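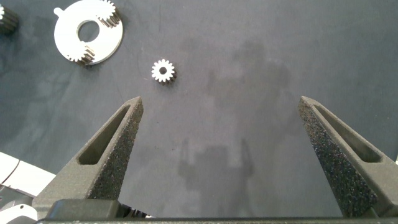 Ticket: Gear loading cell, missed picks on the small spur gears
Opened by: Maiara Rangel
Assigned to: Naveen Singhal, Jomine support
Status: open, waiting on customer

Maiara, first entry

Hi Naveen! So we're back on the gear job. You'll remember the pitch from June: the arm does the boring part of the gearbox bench at Kesstead, picks the spur gears off the mat, puts them on the white plate, and our people get on with the work that needs a brain. I'm still rooting for it, I want that on record before I start complaining.

The complaint is that it misses. I ran 59 picks this morning and it fumbled 11 of them. Most of those were the same kind of miss: it comes down over the gear, closes, and the gear has skated a little way off toward the plate. Twice it got hold of the teeth on one side only and carried the gear along at a tilt, then let it go over the peg (not a nice noise). The placing is much better than I expected, by the way. If it gets a clean hold it nearly always gets the gear where it belongs.

What I've tried so far:
- Restarted the controller and homed the arm. No change.
- Wiped the mat, which was smudgy, and wiped the finger pads. Maybe a tiny bit better? I wouldn't swear to it.
- Dropped the closing speed to the slowest setting. Fewer skaters, but now it's so slow that Rajput on second shift told me he could do the whole tray by hand and get a coffee.

Naveen, reply

Thanks Maiara, that's a good write-up. Could you send me a picture of how you lay the parts out before a run? Also, are the overhead lights at full? Bare metal gears give the wrist camera a hard time when there's a strong light right on top of them.

Maiara

Lights are at full, yes, we have people working at the next bench. Layout is the usual one from your setup sheet, mat on the white table, plate toward the front, loose gears on either side of it. 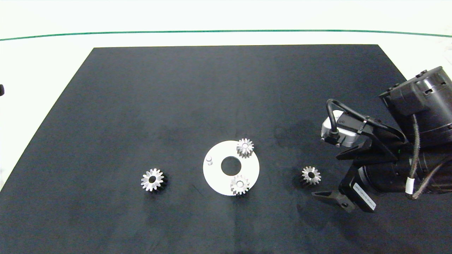 I don't measure anything when I put the gears down, I just set them on the mat wherever there's room, and I'd like to keep it that way. If somebody has to line them up neatly for the arm first then we've invented a new chore to get rid of the old one! That was my gripe with the Ellach feeder too, it was wonderful as long as a person stood there and fed it.

I did notice it's worse with gears that are close to the plate. My guess is that it gets confused by all that white next to shiny metal, but you're the one who can look at the logs.

Naveen

I looked, and your guess is half right. Exposure on the wrist camera is set on auto, so it hunts whenever the plate comes into view, and the center of the gear gets estimated off to one side. That would explain the one-sided grabs. There's a second thing going on: the arm is grabbing its last picture while it's still moving. Please set exposure to fixed, value 22, and turn on the settle option under Pick > Approach. Then run another batch and pull me a wrist still from any pick that goes wrong.

Maiara

Okay, did both. Small snag, the settle option was grayed out until I logged in as supervisor, you may want to put that in the sheet. Ran a batch of 10 and it got every one except the third. Much happier! The pause before it goes down is noticeable but I can live with it, and I put the closing speed back up to normal so overall it's quicker than it was this morning.

The still you wanted:
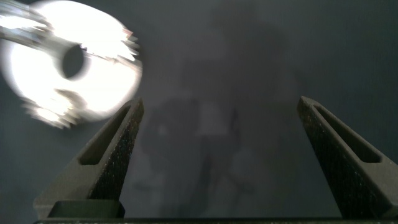
Wrist camera, fingers open, bright round blur in the upper left corner.

So that doesn't look settled to me at all. Is there some way the option gets skipped on a retry? I also had a peek at the cable by the wrist and it seemed fine, nothing snagging that I could find.

To answer what you asked on the phone, would I leave it alone for a whole shift? Not yet. It's a decent helper with someone at the next bench who can reach over and rescue a gear, and for a job this dull I'll take that. I'd just like to stop reaching over so often. I'm keeping the ticket open and I'll do a longer run tomorrow with the lamp over the bench turned down, same plate, same gears. Send me the retry setting if there is one and I'll put it in before I start.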